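Speaker notes – cold cases and the public appeal
Mortimer Lyons, Skasbridge community evening

START. Thank the hall. Water. Phone off.

Open with the question I get most. Why do old cases come back at all? Files don't reopen themselves. Somebody rings. Or somebody dies and somebody else feels able to talk.

Say early – I was a local reporter, never police. I covered courts and inquests. I'm telling you what it looks like from the press bench and from family kitchens.

The Jalik Street warehouse fire. Give it two minutes, no more. One night watchman killed, two boys questioned and let go, file put away. Recorded as accidental. The family never accepted that and wrote to everyone. Read the bit from the daughter's letter (in blue folder, second page). PAUSE after.

Then the TV appeal, years on. People think the show solves it. What the show does is make the phones ring. That night 200 calls. Most no use – wrong town, wrong year, a man who wanted to talk about his neighbor. Two worth following up. One of those was a woman who had moved away and had never been asked.

Slow down here. NEVER BEEN ASKED. She lived across the street the whole time.

What changed the wording from accident to murder – careful, stick to what was said in open court. Don't speculate on the second man. Someone will ask. Answer: "I can't go there, sorry."

Families and cameras. Big section, dont rush it.
– who speaks for the family, and who decides
– brothers and sisters who don't agree, and then have to sit on the same sofa under the lights
– the producer rings on a Monday and wants you by Thursday
– the week after it goes out is worse than the week before. Calls stop, flowers stop

The Gallardo sisters said yes after saying no for years. Their condition: no reconstruction of the fire. An actor walking down the street, OK. Flames, no. The program agreed and it was better for it. Still had a big audience.

If time – anniversaries. Editors love a round number, families dread it. October was the month for us. I wrote that anniversary piece more times than I should of, and some years there was nothing new in it at all.

SLIDE – evidence section

Keep it simple. Old evidence is only as good as where it was kept. Ask who had keys. Ask who signed the book. At the warehouse there were more keys out than anyone had written down, and the defense made a whole morning of it. The side door lock went missing from the store for a while and came back in a diffrent envelope. No crime in that but it sounds terrible read aloud.

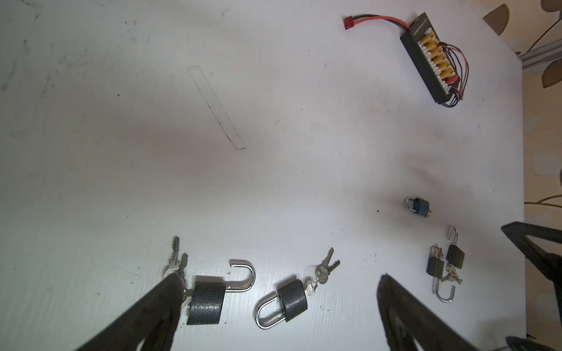

Padlocks, some with their keys.

Then the money question. Reward was 1,000 at first, from the traders. Did it help? My view, no. The woman across the street never claimed it. Other reporters disagree with me, fine.

Advice if you think you know something:
– write it down tonight, before you talk to anyone
– date it, sign it
– ring the station, not the paper (yes I know)
– small is OK. A car, a coat, who was not at work

Podcasts. Somebody always asks. Zistness did six episodes on Jalik Street, good on the inquest, poor on the family. They read out a home address. Say so, politely.

Handouts on the back table, 100 copies, one per household please. Number for the support line is on the reverse – read it out twice.

Questions. Take the back rows first, they can't hear as well. Repeat each question into the mike. Finish on time, hall is booked after us.

Last updated 2022-03-18
Contact | Copyright Mortimer Lyons | Back to top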